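Robot Learning from Demonstration
Handout 5: Collecting demonstrations by hand and by remote control
Revised August 4, 2026

Read this before the lab. It replaces the handout from February, which still described the old joystick.

5.1 Two ways of showing

In kinaesthetic teaching you hold the arm itself and move it through the task while the joints record. In teleoperation you stand back and drive the arm with something else, usually a smaller leader arm or a handheld controller. Both give you a list of joint positions over time, paired with camera images. The difference is in what the cameras see and in what your own body is doing.

When you guide the arm by hand, your hands and sleeves end up in the recording. A policy trained on those images may learn to wait for a sleeve. Teleoperation keeps you out of view but takes away most of your sense of touch, and beginners press too hard. In this course we use kinaesthetic teaching for the first exercise and the Plarkel leader arm for everything after it.

5.2 The fixed view

The task set for this term is the cooking pot with one distractor, a small pumpkin. Start each demonstration with the gripper raised and clear of both objects. If it begins close to the lid, the policy never sees an approach and cannot recover when it drifts.
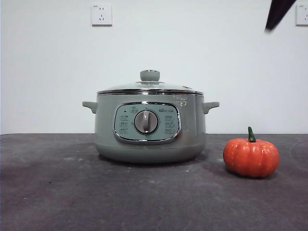

Abdelkrim El Idrissi asked whether the distractor should stay in one place so that the results are easier to compare. It should not. Move it between demonstrations, and take it away altogether in some of them. For evaluation we use a fixed list of positions, given in the Zalleo sheet, and comparison between groups is done on those only.

5.3 How many, and how long

Each group records 60 demonstrations. Keep each one under 20 seconds. Nearly all the long ones we get are long because the operator stopped to think, and a policy copies pauses as faithfully as it copies movement. If you lose your way, stop the recording, discard it and begin again. Do not trim the pause out afterwards — the images and joint readings on either side of the cut will not match up.

Swap operators during the session. Write the operator's initials in the log, as you will need them for question 3 of the report.

5.4 The wrist view

The wrist camera moves with the gripper, so the pot shifts in the picture even though it stays still on the counter. It is the better view for judging the last part of a grasp. The jaws are always in sight, and so is whatever is between them, down to a fragment hardly bigger than a crumb.

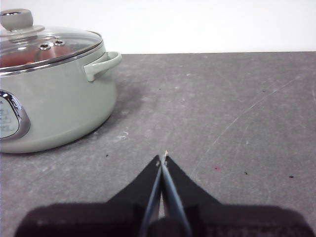 One comment on last year's forms was that driving from the wrist view alone made people feel lost, and that they kept looking up at the real arm. You may look up. Remember, though, that you then know things the policy will not. If you could not have done the step from the two camera views, it is likely to be a hard step to learn.

5.5 Before you leave

Copy the recordings to the Sivberg drive and open one from each operator to check that both views play. Put the leader arm back on its stand. Bring the log to the next lecture.

Reading: Ezzat notes, chapter 3, on compounding error. The derivation at the end of the chapter is optional.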